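Can a machine tidy a living room yet?

I write about household robots every Monday, and readers mostly ask me one thing: when can I buy one that puts my things away? My short reply is that picking up is nearly solved, and the rest of the chore is still waiting.

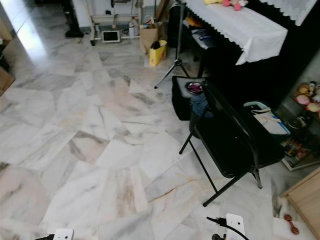
A real home has bags on chairs, toys on tables and something small on the floor. A person looks once and knows what is rubbish and what is a present. For a machine this is the hard part.

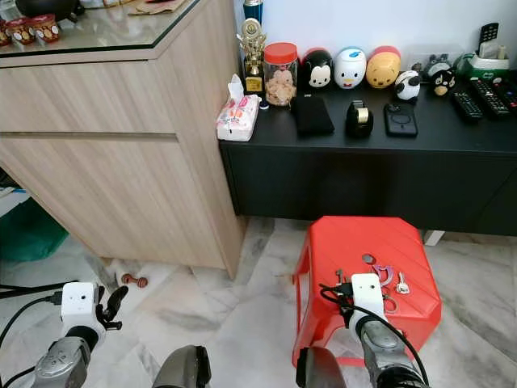
Are keys more difficult than cups?
Much more. A cup keeps its shape, but a bunch of keys changes every time you touch it.

I would pay 300 a month for a helper which never loses my keys – my wife says 36 is enough.

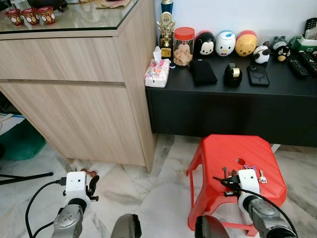 Speed is the other matter. I can clear a stool in 3 seconds and I do not think about it. A slow machine is fine with me if it works while I am at the office.
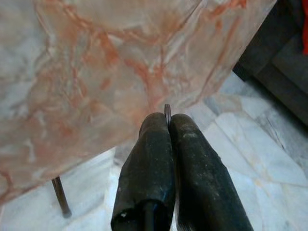 Thin metal things I would still leave to people, above all near a table edge. Next week I will write about laundry, where I am less hopeful.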